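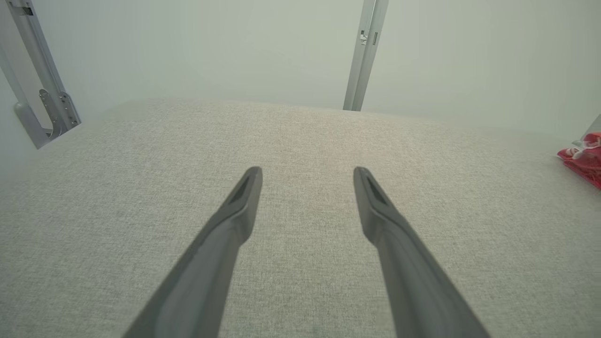 January, notebook 2, bedroom cell
Started 9:40, Lingyun on the other station, Fadi in after lunch

Going through the soft furniture rules again before we freeze them, and I'm happy with where they're heading! The old sheet was written for tabletops and it shows. "Approach until contact" is a fine sentence when the thing underneath is a bench. On a sprung cushion the arm just keeps going, very politely, and the force reading climbs so slowly that the stop comes far too late.

What we have now, wording still rough:

1. Hover before every descent. Fingers open, tips level, nothing between them, and hold there until the operator says "clear" out loud. Eusebio wanted a button for this. I like the voice better, the second person in the room hears it too.

2. Hover height is set from the highest point of the cushion and not from the edge. The fabric bulges in the middle and falls away at the sides, so a height taught at the side is wrong by the time you travel in.

3. Nothing with a hinge inside the working area. The metal rails and hinge plate at the back go in the map as keep-out volumes, with a 94 mm margin. Measured from the metal, please, not from the wall. (I did it from the wall the first time and lost most of an hour.)

4. If the furniture folds or lifts, it gets locked before the arm is enabled, and whoever locked it initials the sheet. Nisreen's rule, and the best one on the page. The Karneck checklist has a line for doors and drawers but says zero about beds.

5. Red and other loose soft items stay at the side until their own trial starts. Log them as present even when the task doesn't touch them.

Rule 5 got the longest discussion. Lingyun's argument: a run log that only lists target objects is useless three weeks later when you're trying to work out why the planner took a strange path. I'm convinced. We added a field for it and it takes no time to fill in.

11:15. Ran the hover check as written, 21 approaches, no descents. Called one off myself when I lost track of which corner I was over, and logged it as an operator stop. Want to keep doing that. An operator stop is a good result, and new people should see plenty of them in the log so they don't feel shy about adding their own.

Fabric question: the heathered weave is lovely to work with up close, lots of texture for the wrist view. There are faint dark smudges on it too. Do we log marks on the cover? I say yes, one line at the start of the day, "marks present," so a new scuff from a fingertip has something to be compared with. Tarek thinks a reference photo does the same job with less typing. Could do both.

14:00. Fadi read the sheet cold, which was a huge help. His notes:
- "clear" needs a matching word for no. We settled on "hold."
- rule 2 doesn't say who measures. Added: the operator, at the start of each session and again if the cushion is swapped
- the speed cap is on the back of the page where a person will miss it. Moved to the top
- he asked why the sheet is called Cakness rev B when there was never a rev A. Good question. Leaving it

Speed cap stays at 133 mm/s over anything soft until we have the contact data. It feels slow and I'm fine with that, you can really watch the tips at that speed and learn something.

To do
Draw the keep-out volumes properly, the pencil sketch won't survive the week
Ask Nisreen whether the lock initials can go on the same page as the run log
Try rule 2 on the firmer cushion
Send the draft to Tannous with the rule 5 discussion attached, they'll have opinions
Finger pads: inspect the slots near the tips for lint, add to end of day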